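Plelley Robotics Certificate
Unit 4 handout: Good practice for tabletop manipulation with shared kitchen props
Read before your first session on the Wemetti bench

4.1 What this unit covers

These notes set out the house rules for running a two-fingered gripper over a table of ordinary kitchen items. They apply to teleoperated runs and to scripted runs alike. They sit underneath the site safety induction and do not replace it. If you have not signed the induction sheet you may watch but you may not hold the enable switch.

The rules were adapted from the Hubáček bench protocol, which was written for glassware. Some of the wording still shows that. Where the old text says "vessel", read it as any bowl, cup, plate or colander.

4.2 Before power is applied

Walk the full edge of the table. Check that nothing hangs over it and that cables are clear of the floor area behind the arm.
Find the emergency stop and press it once, then reset it. Write the time in the log.
Confirm the speed limit in the Stustden controller. For this unit the cap is 100 millimetres per second with the gripper inside any vessel, and 500 millimetres per second in open space. Do not raise either figure.
Check both fingers for play. A finger that moves by hand when the gripper is locked gets tagged out, even if it seems minor.

4.3 Approaching a perforated or curved item

Colanders cause more trouble than bowls. The holes confuse depth readings, and glossy plastic throws glare that shifts as the wrist turns. Approach from above with the fingers open. Pause before closing and compare the wrist view with the overhead view -- if the two disagree on where the rim is, back out along the path you came in on.
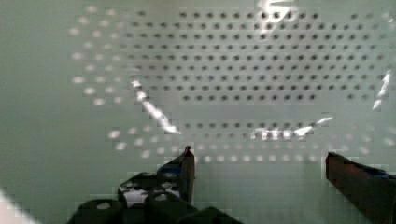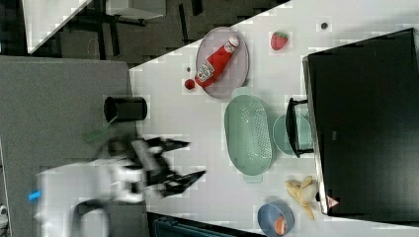
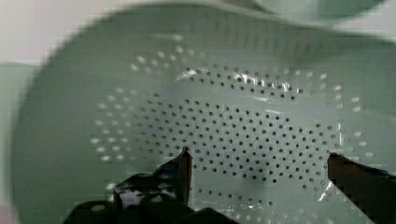
Should I close the gripper on the floor of a colander if the rim is hard to reach?
Leave the floor alone. There is nothing on a flat perforated base for the fingers to hold, and pressing down loads the wrist. Go back to the clearance height, rotate the wrist and try the rim or a handle from the other side. After two failed approaches, stop the run and reposition the item by hand with the arm disabled.

4.4 Layout of the table

Items may be placed close together, as they would be in a real kitchen, but the operator must be able to name a clear path in and out for each one. Large fixed objects count as obstacles for the whole arm, including the elbow. Most contacts logged on this bench involved the forearm, at a moment when the operator was watching the fingers.

Round items roll. Set them in a bowl or on a plate at the start unless the task sheet calls for them to be loose.

4.5 Logging

Every run gets an entry, including runs you abandon in the first few seconds. Use the codes on the back of the log:

421 -- unplanned contact, no damage
615 -- unplanned contact, item or fixture damaged
No code -- run finished or abandoned without contact

A 615 ends the session. Leave the arm where it is, press the stop and fetch the bench supervisor. Don't tidy up first. The position of the arm is part of the record, and so is anything that fell.

Keep wrist and overhead recordings together under the same run number. Blurred footage is kept as well. Do not trim it.

4.6 For next class

Bring a one-page approach plan for any item on the bench. Mark your clearance height, your pause point and your way out. Plans are swapped with another student at the start of class -- write yours so that somebody else could run it.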